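Shiny Surfaces, Steel and Plastic Bags: Questions We Get at Wedumholm

Most of these come from people who share the workroom, and a few come from people who have bought a cleaning product and want to hear it was worth the money. Answers are by Waltraud Aigner, with corrections from Reto Lehner where he insisted.

Does a glossy coating clean itself?
No. Dirt comes off it more easily than off a rough surface, and that claim gets stretched until it means something else. You still have to wipe it. A glossy surface also shows dust sooner than a matte one, so you may end up wiping it more.

Do I need the special Prollton cleaner?
I doubt it. We used it from March until the bottle ran out, then went back to warm water with a few drops of dish soap, and neither of us could tell which half of the room had had which. If you like the smell, buy it.

The label says it's good for 1,000 washes. Is it?
Good in what way? It doesn't say how dirty, how large an area, or who was counting. I would ignore that number.

There's a pale streak on the green that won't come off. What is it?
Before you scrub, move your head. If the streak moves too, it's light from the window and you can put the sponge down. If it stays where it was, it's probably soap that wasn't rinsed. Go over it with plain water and a clean cloth, then dry it. Reto once spent most of a morning on a reflection and has asked me to take this out.

What about stainless steel? Doesn't it stay clean on its own?
People do seem to believe this. It resists rust, within reason. It doesn't resist fingers. Wipe along the direction of the brushing if you can see one, and use a soft cloth. Steel wool leaves scratches that are worse than whatever you were removing.

Is oil polish a good idea?
It looks wonderful for an afternoon. Then the dust settles into it. I'd skip it anywhere near a window, where you see every smear. 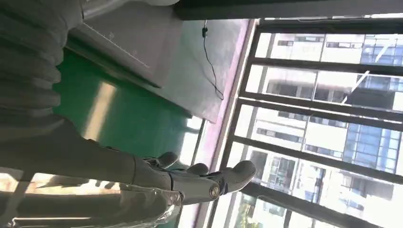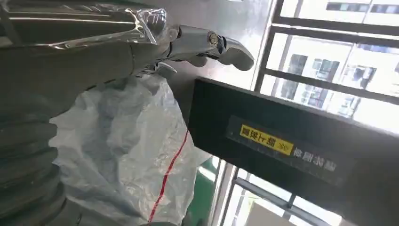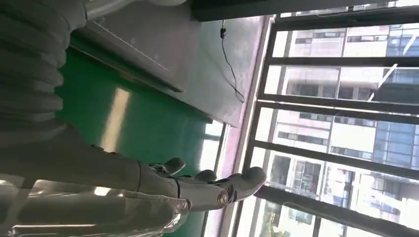
Should I clean on a sunny day, to see what I'm doing?
Look on a sunny day, clean on a dull one. Sun through a big window dries the soap before you get back to it, and then you have marks you made yourself. If you can't wait for clouds, start before 9 in the morning and do small patches.

Are plastic bags all right for keeping dust off things?
For a short time, yes. For months, I'm not convinced. A loose bag keeps most of the dust out and also keeps any damp in, so what goes under it should be properly dry first. Thin plastic left in strong sunlight can turn brittle, and then you're picking flakes out of the corners.

Is thicker plastic better?
Thicker plastic is more expensive, that much I can confirm. It tears less if it gets dragged around. For something that just sits under its cover, the thin kind has done fine here.

Can I tape the plastic down?
Please don't tape it to a coated surface. "Residue free" tape is, in my experience, residue free for a week. Tuck the plastic in or tie it loosely with string. If there is already tape stuck there, warm it with a hair dryer on low and peel slowly, and try it on a corner first.

Can I reuse the bags?
Clean ones, yes. Shake them outside, wipe the inside, let them dry open. Anything with a hole goes in the trash, whatever Reto says about saving it for paint. He has a drawer of those already — it no longer shuts.

Are the Teltwood cloths worth it?
They're cloths. The 3-pack is decent and they wash well, but old cotton T-shirts cut into squares do the same job on the green and nearly the same on steel. Leave out the fabric softener or they'll smear.

How often should all this be done?
The people at Fankhauser gave us a chart with 6 separate tasks for each surface, and I have yet to meet anyone who follows it. Wipe spills when they happen. Do the rest once a week if the room is in use. Check under any covers when you think of it.

Who do I ask if my question isn't on the list?
Leave a note for Waltraud on the board by the door. Please include what you've already put on the stain, including the thing you'd prefer not to mention.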